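ok long one, sorry. thread on how the grasp dataset is going bc three people asked and I keep answering in DMs

short version: 2693 usable grasps as of this morning. target for Clekmont v1 is whatever gets the curve to stop moving. it has not stopped moving

long version. the job is bin picking, painted blocks, one arm, one gripper, one camera looking at the bin. model gets the image, picks a spot and an angle, arm goes down, closes, lifts. we log if it came up with something or not. repeat until you hate blocks

total attempts is 2783 so yes the math says 90 got thrown out. those aren't failed grasps!! failed grasps are gold, we keep every one. the 90 are ones where the log and the image dont match up

most of those were my fault. 44 of them came from one evening where the image was getting saved AFTER the arm started moving. so every picture had a gripper halfway into the shot and the label was for a layout that didn't exist anymore. trained on it for two days before I looked at the actual pictures

look at your actual pictures

other bad ones: clock drift between the two machines, and a few where the fingers closed on the edge of the bin and the force reading said "yep got something." technically true

ok people asked how we pick the grasps. first batch was pure random inside the bin. terrible hit rate, obviously, but you get great coverage of the dumb stuff. air grabs, corner grabs, fingers landing on top of a block instead of either side of it

then we switched to 3 sources mixed together: random, the current model's best guess, and the current model's guess with noise added. the noisy ones are the most useful by a mile. they land right next to the good grasps and tell you where good turns into bad

tried all-model for a while in May. hit rate went way up, everyone happy, dataset got boring. it found one kind of grasp it liked (across the middle, block lying flat, nothing near it) and just farmed that. new data looked exactly like old data

so now the mix is fixed and I dont touch it mid-run. wrote it on a sticky note so I would stop touching it

resets. resets are the whole job. the arm drops what it picked back into the bin so it sort of reshuffles itself, but after a while blocks migrate. they end up against the walls and stay there. so every so often someone has to go stir the bin by hand. I am someone

do NOT stir them neatly. I did this for the first few hundred. turns out when you "randomly" place blocks with your hands you leave nice even gaps. model learned gaps. now I pick up the lot and dump them 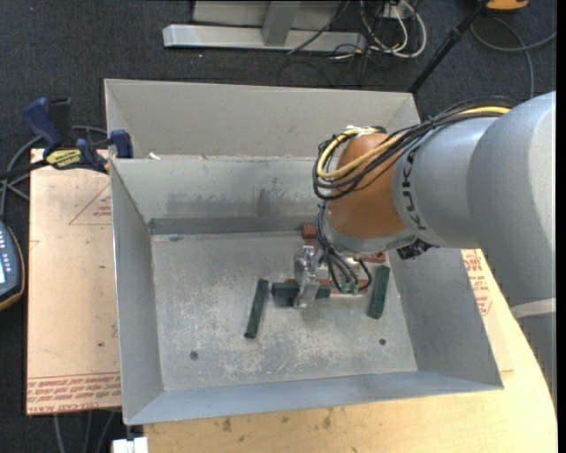 next thing, color. we only had one color for the first big chunk and the model was basically a green detector with extra steps. Partington (our name for the second model, dont ask) got both from the start and it's already better on the held out set with way fewer grasps

held out set is seperate layouts, never trained on, never looked at for tuning. ok I looked once

also stop cleaning your bin before every session. mine was spotless for the first week, then the paint started coming off in little bits and the depth-of-field nonsense plus the specks threw the thing completely. now it trains on grubby and it's fine. real bins are grubby

bolt it down though. or clamp it, whatever. bin creeps when the fingers bump it, you won't notice, and then your calibration is off a hair and every grasp is off a hair. I recheck at start of session and again after lunch

tools: logging is Mirivo, our own thing, it's a folder and a script. labeling is automatic from gripper width + a check image after the lift. Hulix does the training side. no it's not public yet. maybe. I have to delete a lot of comments first

things I'd do different: save the raw image not the cropped one. write the gripper width at close AND after lift, some slip out on the way up and one number wont tell you. put the git hash in every single log line

next up is more clutter, blocks leaning on each other, stacks. hit rate is gonna tank. kind of looking forward to it

will post curves when the overnight run finishes. if it finishes. it stopped at 3am last time on a full disk

someone asked if you can do this in sim first. yes. we did. it helped for the first few hundred and then the real bin had opinions

ok going to dump blocks again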